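Clakine comic review set, README

Short reviews of comics, pulled from the old Clakine blog, one text file per review. Plus a table with the boring stuff (title, issue number, publisher, score, month). Over 700 reviews in the current drop. Single issues mostly, a few trades, a handful of one-shots nobody could agree how to file.

Quick start

Unzip. Open reviews.csv. The id column matches the file name in /text. If you only want scores you don't need /text at all.

Encoding is UTF-8. Older posts were not, so you will still hit a mangled apostrophe here and there. Fixed the ones I saw.

What's in the folder

reviews.csv - main table
/text - one .txt per review, no formatting
series.csv - series names, cleaned, with the old spellings kept in a second column
skipped.txt - ids left out and a word or two on why
changes.txt - what it sounds like

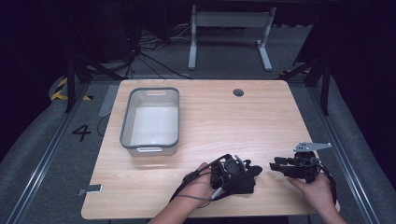 Sorting the back issues took longer than the scraping did. Scores in the blog posts were sometimes wrong or missing so I went back to the paper copies, and paper copies in long boxes are in whatever order the last person left them. What worked: one pile per series, nothing else on the table except a plain rectangular bin with a handle at each end, like the white one with the gray rim, for anything that needs a second look. Reviewed twice, wrong issue number, variant cover logged as its own issue, all in the bin. Then deal with the bin at the end and not before. I broke that rule on the Grarnitz run and had to do the whole thing over.

Columns

id - number, no meaning, don't sort by it
series - cleaned name, matches series.csv
issue - text not number, because of things like 0 and 12A and "Annual"
publisher - as printed on the cover
score - 1 to 10, halves allowed. blank if the reviewer never gave one
format - single, trade, oneshot
month - month of the post, not cover date. Cover dates are usually later and a mess
spoiler - y or n, see below
reviewer - r1, r2 or r3. There were 3 regulars. No names in the set and please don't go digging for them

About the scores

The reviewers did not grade alike. r1 almost never goes under a 5. r2 hates crossovers and will say so for four paragraphs, then give it a 7 anyway. r3 uses the whole scale. If you average across all of them you get mush, so compare inside one reviewer first.

266 of the reviews have no score. Some of those are clearly positive ("buy this, buy two"), some you can't tell. I did not guess. If you want to fill them in do it in a seperate column and leave mine alone.

Spoilers

Marked by hand. y means the review gives away the ending or a death. The hero losing a fight on page 3 doesn't count. I was strict with Dudek, since the whole point of that book is the last page, so nearly every Dudek review is a y from issue 4 on.

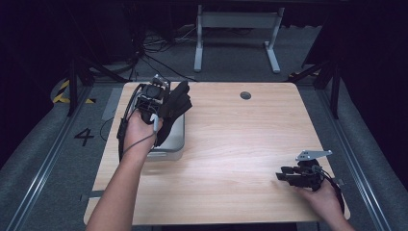

Duplicates. The blog moved hosts once and a bunch of posts came across twice, sometimes with a different title. Kept the longer version every time. If both were the same length, kept the first. 60 removed this way, all listed in skipped.txt with the id of the one that stayed.

Also removed: giveaway posts, convention recaps, the "what's on my pull list" posts, anything that was only a cover scan and one line. The recaps are fun but they aren't reviews.

Known problems

- Kimgate got renumbered halfway through. Issue 1 shows up twice and they are different comics. Check the month.
- Publisher is blank for most of the small press stuff. Will fill in when I get to it.
- Two posts review a whole stack in one go. I split them by paragraph, the intros got dropped.
- Some text files end with a "see you next week!" sign-off. Left in.
- series.csv has the Grarnitz spinoff under G and also under T for The. Pick one, I havn't.
- Lettering and coloring credits aren't in here, the blog hardly ever mentioned them

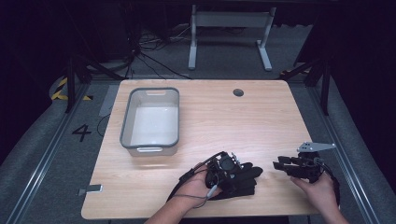 Splits. None provided. If you make your own, split by series and not by row, otherwise you'll have issue 6 in one half and issue 7 in the other and they quote each other constantly. "Like I said last month" is all over the place.

Use

Fine for reading, class projects, messing around with text tools. Don't repost whole reviews as your own. Don't use the cover quotes as ad copy, the reviewers said no to that back when the blog was running and it still stands.

Updates

Next pass in June if the last two long boxes get done. Trades first, then the publisher column. Corrections go in through the issue tracker, put the id in the title please or I can't find anything.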